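How I Work Out the Import Duty on a Small Shipment

I sell hand tools and a few household odds and ends online, and for the first year I had no idea how import duty worked. I just paid whatever the courier asked for (painful!). My friend Sinan Baysal finally sat me down and made me learn it, so I'm passing it on.

Step 1. Find the tariff code
Every product has one, and you want the full code, all the digits. Hammers and screwdrivers don't share a code, and a mixed set can be classified differently again. I type mine into a sheet called Atby, which is just my own spreadsheet with a silly name.

Step 2. Check where the goods were made
I mean made, and I don't care where the box was mailed from. My supplier Şimşekoğlu ships from one country but gets half its stock from Fovska, a factory in another, and that changes the rate completely. Ask for the origin in writing and keep the email!
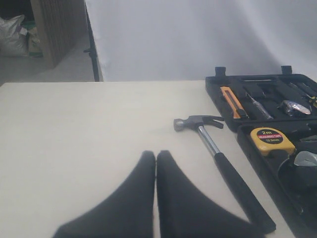
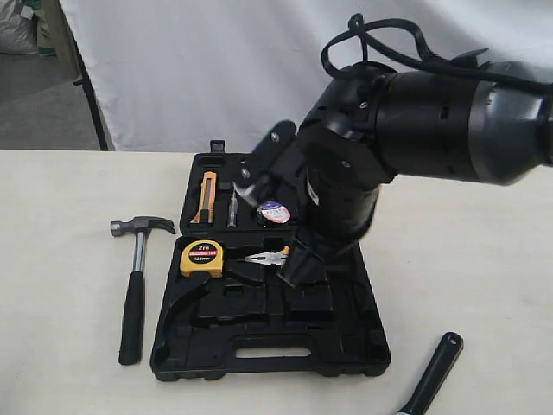
A claw hammer in the first one, the open tool case in the second.

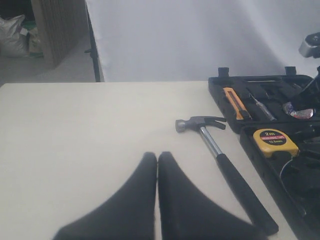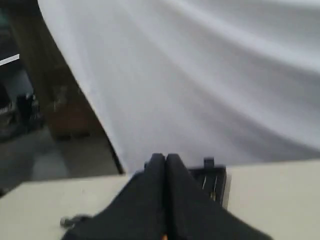 Step 3. Get the customs value
Start with the price on the invoice. Some countries add freight and insurance before they charge duty and some don't, so look up the rule for yours. On my last order the goods were 300 and the freight was 38, so where freight counts, the value is 338. Leave the freight out by mistake and your numbers will never match the bill.

Step 4. Look up the rate and multiply
Say the rate is 5 percent. On 338 that comes to 16.90. If there's a trade agreement with the country of origin you may get a lower rate, or zero, but only with the right origin paperwork.

Step 5. Add the other stuff
Sales tax usually goes on top of the value plus the duty. Then there's the courier's handling fee, which on a 100 order can hurt more than the duty does. I used to send two parcels of 100 each, and now I wait and send one of 200 (check your country's small-parcel limit before you copy me).

I use a broker called Lono for anything bigger. They caught a wrong code of mine back in June, and I've sent them every mixed order since.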